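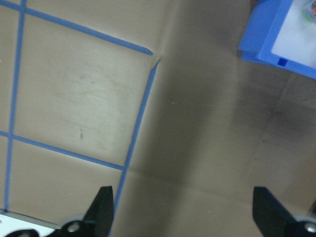
Open Day at Besetti

I only went for the free coffee. I want that on the record, because my sister still tells people I went because I was lonely, and I had plenty going on that summer. The flyer had been stuck to the door of the laundromat for weeks. Open day, it said, 16/07/2019, see our robots at work, refreshments by Bistino. Now, if you've ever had a Bistino almond roll you know I didn't read much further than that.

Besetti was in the old Postanier building down by the rail yard, where my dad worked for 31 years back when they made envelopes. I hadn't been inside since I was a kid. They'd painted everything white and taken out the big cutters, but I swear it still smelled like glue in the stairwell. I stood there sniffing like a dog until a family with a stroller needed to get by.

They gave me a sticker with a number on it, 147, and told me I'd be called for the demonstration. So I ate a roll. Then I ate another roll. There was a room with a big shiny arm lifting car doors, and everybody was crowded around that one with their phones up, and I'm short, so I saw a lot of backs. When my number came up they sent me to the small room at the end of the hall instead.

And oh, I loved the small room! It was just a table with blue tape on it, laid out in squares, and a blue bin off to one side, and this arm with two black fingers hanging over the whole business. The tape wasn't even straight. One of the squares didn't close up at the corner, and one piece had a ragged end like whoever did it had torn it with their teeth. I've wrapped Christmas presents that looked like that. It made me feel right at home.

The young woman running it had a laptop and a cold. She said the arm was going to take things out of the bin and put them in the squares, one thing to a square, and that it had been doing this since January.

"Every day?" I said.

"Pretty much," she said, and blew her nose.

She pressed a key. The fingers opened up wide, and then the arm didn't do anything. It just hung there over the tape with its hand open. There were maybe six of us in the room, and we all leaned in. A man behind me said it was thinking, and she said no, it wasn't thinking, it was looking, and he said what's the difference, and she started to answer him and sneezed.

I don't know how long it looked. Long enough for me to look too. There was a little dark smudge in the nearest square, a mark no longer than an eyelash, and I got it into my head that this was what had caught its attention. I wanted to lick my thumb and rub it off. My dad would have. He couldn't pass a counter without wiping it down with his sleeve, and he stood in this same building all those years doing one thing over and over -- pick up the stack, square the edges, set it down. He told me once that he figured some 2000 stacks on a good day. I was nine and asked him if it was boring. He said you start to notice the stacks.

I was going to tell her that. I had it all lined up. But then the arm moved, quick and quiet, over to the bin and down, and it came up with nothing. It closed its fingers on plain air and carried that air very carefully over to the second square and let go of it.

The man behind me laughed. The kid from the stroller family clapped, and she clapped hard, the way you do when somebody finishes a song.

"It does that," the young woman said. She had gone red, or maybe that was the cold. "Let me run it again."

Most of them drifted off to the car doors after that. I stayed. I asked if it knew it had missed, and she said not really, not yet, that was kind of what she was working on. I told her my dad used to work here. She asked doing what, and she pulled out a chair for me, so I told her about the stacks, with the arm hanging there between us, its hand wide open again.

It got the next one, by the way. I missed the Saithong bus and had to walk home, and I had a third almond roll in my purse, wrapped in a napkin, and I ate it on the bridge.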